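Against the Forty-Compartment Drawer

Every January the organizing people come back, and every January they want me to buy dividers. This year it was hair accessories. A Vorkham catalog arrived with a whole page on "the calm vanity," and the calm vanity, as far as I could tell, was a drawer insert with a slot for each thing a person might put on her head. One slot for clips. One for scrunchies. A long thin one that I think was meant for headbands, though the headband in the photo didn't quite fit in it.

I don't believe in this drawer. I have owned a version of it, the Prender one with 14 compartments, and I kept it up for eight days. On the ninth morning I was running behind, pulled out three hair ties to find the one that still had some stretch, and put all three back wherever my hand happened to be. By the end of the month every compartment held the same mixture. I had paid for 14 small messes where I used to have one.

The sales pitch assumes that hair things are like forks. You own a set number, they stay the same shape, and you know which one you want before you open the drawer. Hair ties don't behave that way. They come off at night half asleep, they go around a wrist, they turn up in coat pockets. A big satin bow gets worn for a party and then for months it mostly needs a place where it won't get squashed. A slot sized for somebody's average bow will squash it.
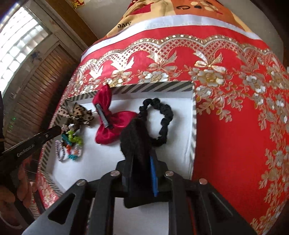
What works, in my house and in most of the houses I've been nosy in, is one shallow box with no lid. Shallow is the part that matters. In a deep basket the small elastics sink and you end up digging for them, and then you buy more. When everything lies more or less in one layer, you can see it all and grab what you want. Yes, the little ties will tangle with each other. They tangled in the compartments too.

I will give the divider crowd one point. Bobby pins are a misery loose, and they deserve a dish or an old mint tin. Past that I need convincing. Grundine says its stackable trays "save five minutes every morning," a number with no source that I could find on the box or on the website. Five minutes is longer than it takes me to do my hair.

Then there is the price. The Hoxha modular set, once you add the bow tower and the scrunchie post, came to 260 dollars in my online cart before I closed the page. The things it was going to hold were worth a good deal less than that. Many of them came free on a card with something else.

If you like sorting, sort. Some people find it restful, and I have no quarrel with them. But a mixed box isn't a failure of character, and I'm tired of seeing it used as the "before" picture. Use whatever box you have, tip it out when the bottom gets linty, throw away the elastics that have gone slack, and put the rest back in any order you please.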